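**Plonik** is a tabletop robot kit sold by Grornby, a small maker of home and classroom automation, and it is meant for people who would like to try their hand at teaching a robot everyday kitchen chores without first building a workshop to do it in. The kit pairs a white arm with a gripper, a control box, and a set of practice lessons known as the Cairns course, and over the years it has gathered a friendly following among hobbyists, teachers, and the sort of patient person who enjoys watching a machine learn to pick up fruit.

## Background

Grornby first showed the kit in December, at a small trade fair in the town of Skakar, and began taking orders the following spring. The first production run came to 1,158 units. The current edition of the software is dated 6 April 2023, and it brought a gentler default speed along with a much-improved owner's manual (the earlier one was thin, and buyers said so at some length).

## The Cairns course

The course is built around 50 short lessons that use ordinary household things, most of which owners already have in a drawer or a fruit bowl. Early lessons ask the arm to reach for one item that stands well apart from its neighbors. Later ones bring in a fuller table, with bowls, utensils, and produce set fairly close together, so that the arm has to come down over the right thing and leave the rest in peace.

Grapes are a favorite among experienced owners, and you'll find them in a good many of the layouts that people share with each other. A bunch is soft and uneven, and it hardly ever lies the same way twice, so it makes a lovely test of how kindly a gripper has been set up.

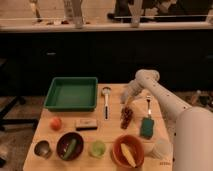
Does the kit come with the food and dishes used in the lessons?

Owners supply their own. The box holds the arm, the control box, the cables, and a printed lesson guide, and the guide suggests easy swaps for anything that is out of season or hard to find.

## Setting up and everyday use

The arm needs a steady base beside a table, and the manual asks for a clear path between the gripper and everything it is expected to reach. Most people have it running in a single afternoon, though the very first calibration can take a couple of tries and a cup of coffee (or two!). Once that is done, a lesson is taught by guiding the arm through the motion by hand, saving it, and letting the arm play it back.

Layouts can be changed a little at a time, and this is where much of the fun lies. Trading the food in one bowl for something of a different shape, say a banana, while the rest of the table stays much as it was, gives the owner a fresh problem without a long evening of rearranging.
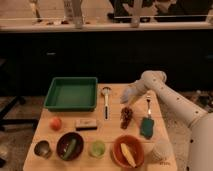

## Reception

Reviews have been warm on the whole. Owners praise the quiet motors and the rounded shape of the arm, and teachers like that a lesson fits comfortably into a class period. The most common complaint has to do with the lesson guide, whose 167 pages have no index, so finding the section on soft foods means a fair bit of leafing back and forth. Some buyers have also wished for a longer power cable.

## Service and support

Grornby offers a repair plan that covers the arm and gripper for 2 years from delivery. Replacement gripper pads are sold in pairs, and software updates are free to registered owners.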